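Turno Shelf and Packing Arm
From Folivance, for stockrooms, pantries and small packing lines

Home / Equipment / Picking and packing / Turno

If you run a stockroom, you already know the job we built Turno for. It's the one where a person stands at the end of a bench and moves cans from a tray into a carton, then reaches for the next tray and starts over. It is decent, honest work, and the people who do it are usually good at a great many other things they never get the chance to do before the end of the shift. Turno takes over the reaching and the setting down, and leaves the checking, the mixed orders and the odd jobs with the people who know the shelves.

We should say a little about where it came from, as customers do ask. Andri Berchtold, who leads our gripper team, spent his first working years on a grocery packing line, and he still has strong opinions about bench heights. He wanted a machine that a shift lead could set up before the first coffee was finished, with no programmer in the building, and he kept sending the early versions back until that was true. (There were quite a few early versions!)

How the day changes

A Turno station needs one person nearby, though that person isn't tied to it. In most of the stockrooms we supply, the packer who used to fill cartons now looks after the station along with something else, such as receiving, returns or the short orders that never come in twice the same way. The arm works through the steady items. When it meets something it isn't sure of, it sets its lamp to amber, parks, and waits for a person to come and have a look.

Akande, a dry goods wholesaler that has been running 2 stations since August, moved its packers onto a rota so that everybody learns the station and everybody still gets time away from it. Their shift leads told us that the first week was slow and a bit grumpy, and that things settled once people found they could stop the arm themselves and start it again without calling anyone. We've since put that lesson on page one of the manual. 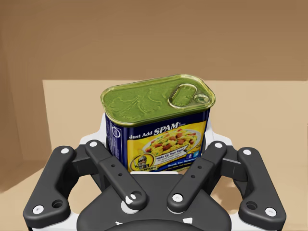
Can one station handle both tins and boxes?

It can, as long as each item fits between the jaws and has been saved in the item list. The operator picks the item on the screen, and the arm uses the grip width and holding force stored for it.

Teaching a new item

Place the item on the teaching mat with its label facing you, choose New Item, and guide the arm down by hand until the jaws are on either side of it. Press Hold, lift a little way, and press Save. Please try a short run of ten before you put the item on an order, and do let the people who pack it every day have the last word on how it should be held. They know which lids dent and which labels scuff, and that sort of knowledge is hard to get out of a spec sheet.

The Pokunlow software that comes with every station keeps the item list and lets you practice a pick on screen first, so a new product can be worked out at a desk while the line carries on as usual. The list holds 500 items, and you can copy it from one station to another on a memory stick.

What comes in the crate

Turno arm with gripper fitted
Operator screen and bracket
Teaching mat
Two stop buttons, one for each side of the bench
Spare jaw pads
Pokunlow software, with a license for each station
Printed manual, plus a one-page card for the wall

Specifications

Bench height: 39 inches, adjustable feet
Items in memory: 500
Power: 100 to 240 volts, standard wall outlet
Status lamp: green, amber, red
Operator languages: English, Spanish, French
Warranty: 2 years, parts and labor

Training and support

Every order includes a training visit, and we ask that you invite the whole crew, not only the supervisor. We like to have the people who'll stand next to the arm put their own hands on it, stop it, teach it something and get it wrong once or twice while our trainer is still in the room. Visits can be split across two shifts at no extra charge.

We're also glad to talk with your staff before you buy. Some of the best questions we get are about breaks, pay grades and who gets blamed when a carton is short, and we would much sooner hear them early. We can't set your policies for you, but we can put you in touch with other customers who have already been through it.

Ordering

Turno is built to order. Send us a list of the items you pack most, along with their sizes and weights, and our sales desk will write back with a quote and a suggested bench layout. Jaw pads, mats and extra brackets are kept in stock and can be ordered separately from the Spare Parts page.

Page updated 25 November 2021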